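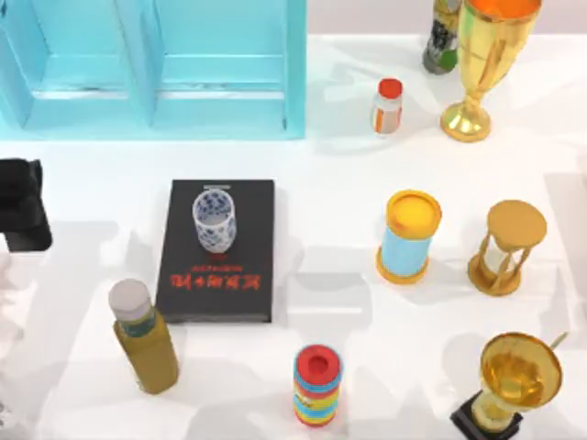
Got an email telling me Daddale won "Best Family Mattress" again. I own a Daddale. It sags in the middle like a hammock. So I went and looked up who gives out the award.

The judges are an outfit called Weltberg Choice. Last year they handed out 154 awards. In bedding alone there were 37 categories. Best Value. Best Everyday Value. Best Value for Couples.

Entry costs money, of course. Then you pay again to put the badge on your box. I couldn't find one brand listed as having lost.

Scores are out of 100. Daddale got a 92. Lotetti got a 92. Aranda, which makes pillows and no mattresses at all, got a 92. Make of that what you will.
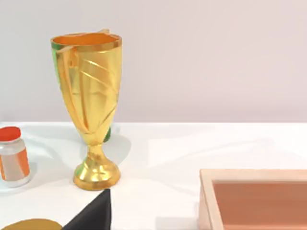 Gold cup, best in category.

Who's testing these things? For how long? On whose back? The site has a page called "Our Method" and it's two paragraphs about passion.

Anyway, my return window closed in August. If you've had a refund out of Daddale after the first year, tell me how you did it.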